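December 16, 2025

**Progress report to the Lehner Fund: winter loan window, Clullasano FC**

You asked for a plain account of where the money stands before the window opens. Most of it is unspent, and I would like to keep it that way for now.

**Position.** We are 3 points above the drop zone with 34 played for in the table you were sent. The board calls this a crisis. I call it the same spot we were in last March, when we brought in two forwards on loan and scored less than before.

**Targets.** The scouting list has 6 names on it. I have watched all of them and would sign one, the left back at Fanetti. The striker everyone wants from Zidoletti has barely played this season. His agent says he is fit. Agents say that. His club wants us to cover full wages plus a fee if he starts, and I have not seen a medical report, only a letter saying there is one.

**Spending so far.** Travel and video costs are within budget. The data package you paid for has been used, mostly to back up opinions people already had. It rates our current center forward as the best finisher in the squad, and he has been dropped twice. I have asked the coaching staff to explain that and am still waiting.

**Risks.** A loan player who arrives short of match practice needs weeks, and we may not have them. The academy forward costs us nothing and gets ten minutes a game at best.

**Next steps**

- Get the medical report or end the Zidoletti talks.
- Make an offer for the left back, with no option to buy.
- Hold back the rest until the last week of the window.

I don't expect the board to like the second half of that list.

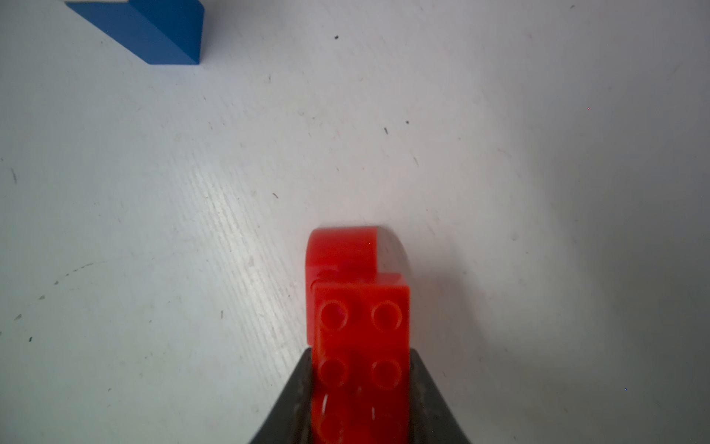
Fanetti won't let the left back go without an option to buy, so take that line out before you call them, was the only comment that came back on the draft.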